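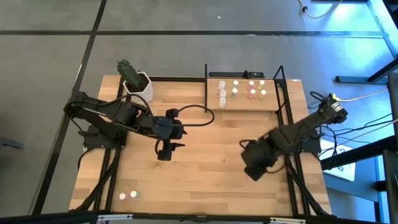

The Firkton Bench Code is a set of good practice rules for small table-mounted robot arms used in teaching and research rooms. It deals mainly with pairs of arms that share one work surface, and it is used alongside national safety law, which it does not replace. The current edition was issued on 4 April 2022.

Background

The code grew out of house rules kept at the Firkton workshop by Kaisu Ikonen, an engineer who had collected 421 reports of minor faults and near misses. Of these, 93 involved a cable that had been caught, pulled loose or worn through. Niilo Rantala edited the rules for general use, and a draft was sent out for comment in March of the same year.

Scope

The code covers electrically driven arms fixed to a table or to a frame around it. Mobile robots and arms that work behind locked guarding are left out. A separate text, the Gindico Notes, deals with arms that handle hot or sharp items.

Main provisions

Each arm must be fixed so that it cannot shift at full reach. Where two arms face each other, the area that both can enter is treated as a shared zone, and speed inside it is limited. Hands must be kept out of the zone while either arm has power.

Cables at the wrist need enough slack for the full range of movement, but a loop must not be able to snag on a gripper or an upright. Cables leaving the table are to be bundled and led away from walkways. Power leads on the floor should be coiled or covered.

Small items such as bottles should stand on a tray or raised platform with a known position. Caps and other parts that can roll are to be cleared before the arms are sent back to their rest position. Arms are inspected after every 3,000 hours of powered use, and the result is entered in a log.

Use

The code is voluntary. The Prommont register listed 3,646 benches as following it at the last count. Some users have criticised the speed limit as too strict for light arms, and a revised table of limits is being prepared.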